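skotton

3 comments · 14 shares

# skotton — replay + labeling tools for hand-held gripper recordings

Small toolset. Takes wrist-view fisheye video plus the pose log, gives you time-aligned episodes a policy can train on. Written for Burnport, now used by Kozan too, so the config got messy. Sorry.

## Status

Works on Linux. Mac probably. Windows no idea.
Reader and aligner are stable — segmenter is not, expect flags to change.

## Install

Clone, make a venv, `pip install -e .`
Needs ffmpeg on the path. If you get a codec error at import it's ffmpeg, it's always ffmpeg.

## Usage

`skotton align --in raw/ --out ep/`
`skotton segment ep/ --min-len 2`
`skotton view ep/0014`

`--min-len` is in seconds. Default drops anything shorter than 2. Set it to 0 if you want the junk as well.

## What's in an episode

- `left.mp4`, `right.mp4` — one per gripper, not undistorted
- `pose.csv` — position and quaternion, w first (changed in January, old files are w last!!)
- `width.csv` — finger opening, from the pad tracker
- `meta.json` — task string, operator id, calibration id

Pose gets resampled to video time. Gaps over 200 ms are marked invalid, we dont interpolate across them. The loader skips those unless you pass `--keep-gaps`.

## Masking

Fixed mask for the black corners, per lens. The gripper's own arms get a second mask, optional. Zohreh found that leaving the fingers in trains better on cloth, so the default masks the outer arms only. Override in `mask.yaml`.

## Cloth split

Hardest part for the segmenter. Patterned clothes over patterned bedding, edges all over the place, and the second gripper comes into view from the side. Tune your thresholds here first. 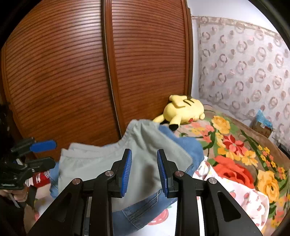
## Known issues

- Width tracker loses the pads under warm light. Yavuz Karaca has a branch, not merged
- Other gripper in view sometimes gets labeled as an object. Use `--ignore-tools`
- `view` eats memory past 10 episodes open, close the tabs
- Wavell exporter writes left and right swaped. Fix pending, swap back by hand for now

## Contact

Open an issue. Calibration questions to Zohreh Najafi, tracker stuff to Yavuz.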